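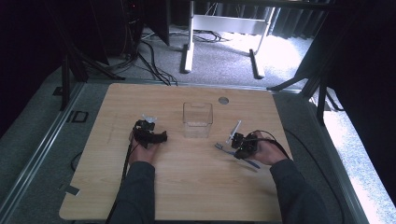 *Toothbrush in the right gripper, clear box in the middle of the table.*

**motau_bench** · 26 July 2021

Three weeks with the Prorby hand-held pair now. Grip on thin handles is good. My complaint is the cables. The right one loops over the back of my hand and I notice it every time I turn my wrist.

**Reisinger40**

Did you get the long jaws or the standard ones?

**motau_bench**

Standard. Long ones are extra.

**pusetitz**

I'd skip the kit at that price. Nearly 2000 for two grippers and no stand is too much.

**Reisinger40**

Disagree. I priced the parts for a homemade pair and saved very little, and mine took 13 evenings. Cable clips at the forearm fix most of the drag.

**pusetitz**

Clips don't help if the plug is stiff. Mine was. Support offered a softer cable in August, so ask before you order.

**motau_bench**

Will ask. Keeping the set either way. Does the softer cable come in the same length?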